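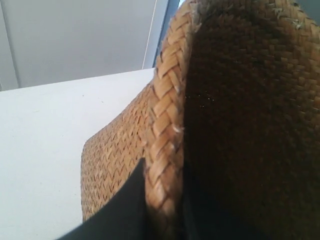

Wrist view at the basket rim, finger against the outer wall.

Recording a rim grasp by remote control

These notes cover teaching the arm to take hold of a woven basket by its rim and move it along the bench, using the Prurkia leader handle. They assume you have already paired the handle with the arm and can open a session in Dindano. If you are guiding the arm by hand instead, read the last section first.

Before you start

Set the arm to its rest pose and clear the path between it and the basket. Open the wrist view at full size on the monitor. The side view is fine for the long approach but tells you very little once the finger is near the weave.

Set the handle scale to 2. At the default you will overshoot the rim on almost every attempt. Set the grip force limit to 9 on the Sturon panel and leave it there for the whole session. Changing it between takes makes the recordings hard to compare.

Approach

1. Press Record, then wait for the light on the handle to turn solid.
2. Bring the gripper down beside the basket with the fingers open. One finger goes inside the rim and the other stays outside.
3. Slow down when the braid fills a large part of the wrist view. From here on, use the monitor only.
4. Lower until the fingers are either side of the braid. Stop if the basket starts to tilt.

The inside of a deep basket reads as nearly black in the wrist camera. Do not raise the exposure to fix it, as the highlights on the rim will wash out and the edge of the braid is what you are steering by. Frayed fibre ends also stick out past the true edge. Aim for the solid part of the plait and ignore the wisps.

Grasp and move

5. Close the trigger slowly until the force bar stops rising. Hold for 2 seconds.
6. Lift just enough to clear the surface, then travel sideways to the taped mark.
7. Lower, open fully, and back out straight up. Backing out at an angle catches the weave and drags the basket with it.
8. Press Stop only when the arm is back at rest.

A pause in the middle of a take is acceptable. A correction is acceptable too, and a few are useful to keep. Discard the take if the finger goes through the weave, or if you let go of the handle with the trigger closed.

Guiding by hand

Switch the arm to free mode and hold it above the wrist joint, never by the fingers. Keep your sleeve out of the camera — Garnet Campbell lost most of a Thursday session to a cuff across the lens. The steps are otherwise the same, except that the trigger is replaced by the 2 buttons on the Okafor collar: upper to close, lower to open.

Saving

Name the take with the object first and the grasp second, for example basket_rim. Play it back once at normal speed before marking it as good. Playback moves the arm, so put the basket back at its start mark and stand clear.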